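Home | News | Products | Stores | Press | Contact

Trirkar to Open Home Storage Store in Soster Building This June

June | By Natanael Caldeira, Trirkar Press Office

Trirkar, a retailer of boxes, bins and small containers for the home, will open its second store this June on the ground floor of the Soster building. The store has 959 square feet of sales space and will carry 559 items, most of them meant for kitchens, desks and bathrooms.

The company opened its first store six years ago and has sold mainly through mail order since then. Customers have often asked for a place where they can handle the products and check sizes before buying. The new store is set up for that. Shoppers can bring drawer measurements on paper or on a phone, and staff will pull containers that fit.

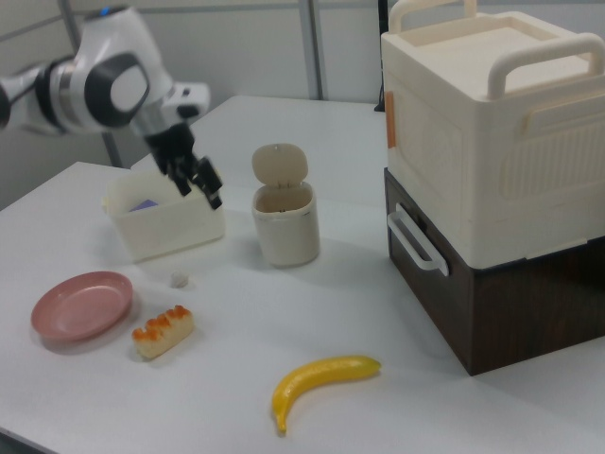
An open white container and a cream-colored cup with a hinged lid on a white tabletop.

The opening also marks the start of the Mumov line, a group of tabletop containers made for small apartments. Mumov pieces come in two depths. The shallow ones fit in a standard kitchen drawer, and the deep ones are made for open shelves. Lids are sold separately, and one lid size fits every piece of the same width. Replacement lids will stay in stock for as long as the line is sold.

"People buy a big set, use half of it and put the rest in a closet," said Ga-eun Ra, head of product at Trirkar. "We would like them to buy two pieces, live with them for a month, and come back if they need a third."

Ra said the line came out of letters from mail order customers, many of whom wrote about the same few things: batteries, rubber bands, spare keys, tea bags and chargers that end up on the table because they have no set place.

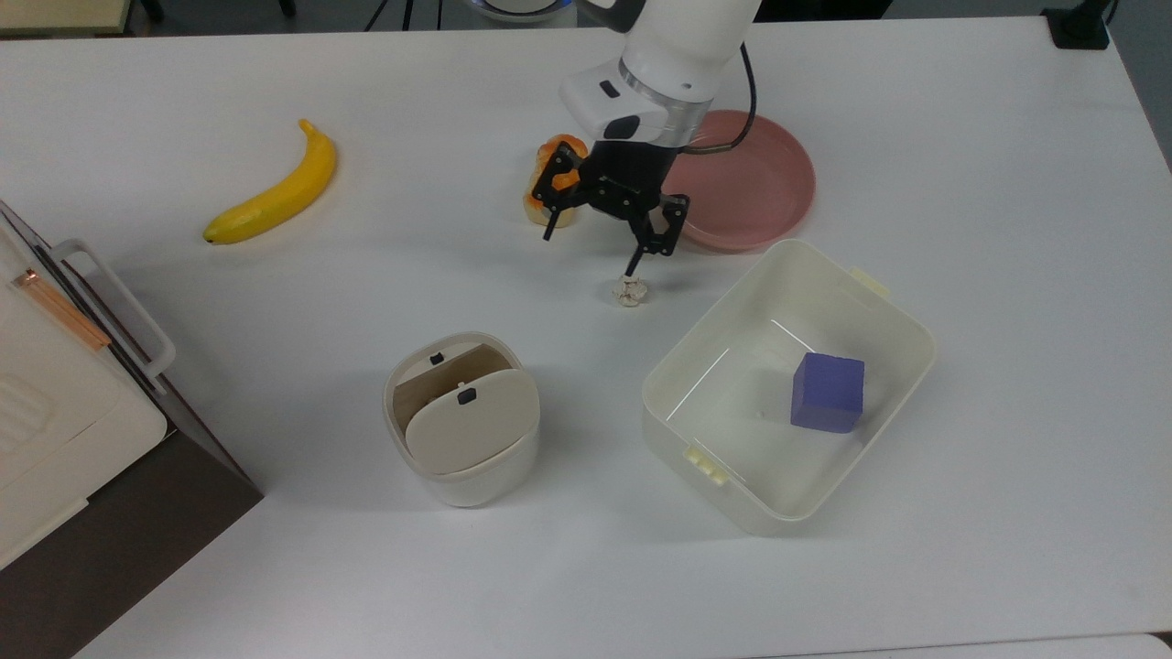

Free sorting sessions will be held at the store through the first month. Each session starts at 6 p.m. and covers one part of the home, beginning with the kitchen drawer. No purchase is needed, but seats are limited and visitors should sign up at the front counter.

Trirkar will also take back used containers of its own make, in any condition. Pieces that can be cleaned and resold will go on a discount shelf near the entrance. Broken pieces will be sent for recycling. Customers get store credit for each item returned.

The store will have a side entrance without steps. Mail order service continues with no change in prices or delivery areas.

Press requests may be sent to Natanael Caldeira at the Trirkar press office. Product samples and a full item list are available on request.

6 shares | 2 comments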